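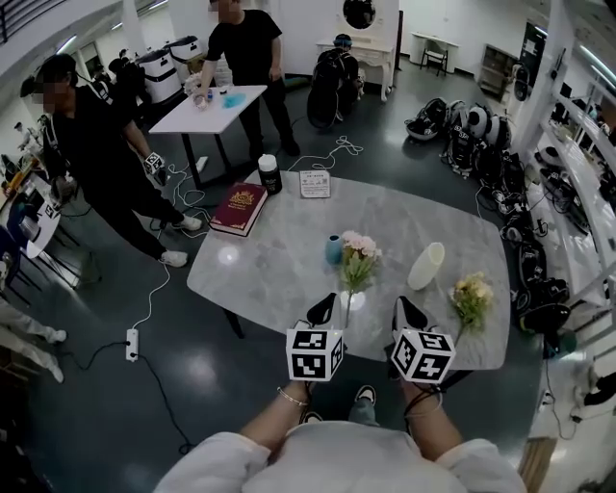
*Fig. 1. A table with a thick book on it, the red one with the gold crest.*

**Book History for Beginners — Session 2: What a Binding Can Tell You**
Notes to go with the talk, 4 April 2021

Hello again! A few of you asked for something written after last time, so I've typed up most of what I plan to say, plus bits I'll probably skip when the clock gets away from me. Scribble all over it.

Last session was paper. Today I want to stay on the outside of the book, before we've read a word, and see how far we get.

## Cases and covers

Two words I mix up when I'm talking fast, so let me get them straight on paper. A **bound** book, in the strict sense, has its boards laced onto the text block: the cords or thongs that the pages are sewn around run right into the boards. A **cased** book has its cover made separately, as one piece, and then the text block is glued in by the endpapers. Nearly every hardback you own is cased. Casing caught on in the early nineteenth century, once publishers started selling books in cloth covers of their own, and it changed who decided what a book looked like.

Before that, you might buy your book in plain paper wrappers or simple boards and take it to a binder. So your copy of a set of sermons could be in full calf with gilt edges and your neighbor's could be in something a lot cheaper, with exactly the same pages inside. I love this. It means an old binding tells you about an owner or a bookseller, and the printer may have had nothing to do with it.

## Crests, stamps and other showing off

Gold on a cover gets there in a few different ways:

- **Hand tooling.** Heated brass tools pressed through gold leaf, one little flower or line at a time. Look for small wobbles where two lines meet.
- **Blocking.** The whole design is cut into one metal block and pressed on in a single go. Very even, very repeatable.
- **Foil stamping.** The modern cousin of blocking, using a roll of foil in place of loose leaf. It's what you'll find on most yearbooks and gift editions.

If the design is a coat of arms, we call it an **armorial**, and it's tempting to say "aha, the Duke owned this!" Slow down. Plenty of schools gave away prize books with the school arms on the front, so the arms tell you who gave it and the bookplate (if you're lucky) tells you who got it. Some publishers also stuck a made-up shield on a series because it looked grand.

My own favorite mistake: I spent most of a May holiday in Tatville trying to trace a shield on a copy I'd bought at a church sale. I wrote letters. Koen Van Beek finally took pity on me and pointed out that it was the trademark of a stationery firm, Van Wijk, and that he had an account book with the same shield on it. I still have the folder of letters — it's a thick one.

## Reading the spine

Hold the book upright and look at the spine from the side. Is it rounded or flat? Does it lean? A leaning spine usually means the book sat crooked on a shelf for years, or got read a lot by someone who always started at the front and never let it rest closed. Raised bands can be real (sewing supports under the leather) or fake (strips of card glued on for looks). Don't press them to find out, please! Peek down the hollow of the spine if it has one.

Also check whether the color on the spine matches the boards. Reds are especially bad at fading, and a spine can go quite brown while the front stays bright.

## The copy for today's exercise

We'll be passing round a parish history from Maarten Verbruggen's collection. It has 211 leaves, and the printer's notice at the back says 300 copies were made. His is number 43. The binding is later than the printing, and I'd like you to work out how we know that. Two hints: look at the trimmed margins, and look at what happened to the handwritten note on the first page.

Clean dry hands, no gloves. Gloves make you clumsy and that's how corners get torn.

## For next time

1. Pick any hardback at home and decide whether it's bound or cased.
2. Write down how the title got onto the cover, or your best guess.
3. Read the chapter on endpapers in the course reader, the marbling part too. You can skip the glue recipes unless you're that way inclined (I am).

Bring the book along if it isn't too heavy.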